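Chapter 4
Absorbency: How Paper Takes Up Liquid

By the end of this chapter you should be able to explain why some papers soak up water quickly and others hardly at all, describe how a sheet is made thicker without adding more pulp, and carry out a simple strip test.

Paper is a mat of plant fibres with gaps between them. When the edge of a sheet touches water, the water is drawn into these gaps by capillary action. Writing paper is treated with size, a coating that slows this down so that ink stays where the pen puts it. Kitchen and tissue papers are left unsized.

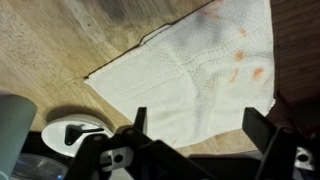
Embossing is the pressing of a raised pattern into a finished sheet, usually between a steel roller and a rubber one. It gives the paper bulk and, where two plies are used, helps to hold them together. The dots on a kitchen towel are a familiar case, and faint raised lines may divide them into panels. Stains on such a sheet, like the orange-red ones here, can be quite different in shape: one a rounder blot, another a long streak. The shape of a stain depends on how the liquid met the paper as well as on the paper itself – a point we return to in Section 4.3.

The strip test results used in this chapter come from a study at the Hondon mill, where Farzana Rana and Nighat Minhas tested 178 samples each February over 2 years. Their method is set out in Section 4.2.

Key terms: capillary action, embossing, ply, pulp, size

4.1 Fibres and gaps

Softwood fibres are longer than hardwood fibres and give a stronger sheet. Most towel papers contain both.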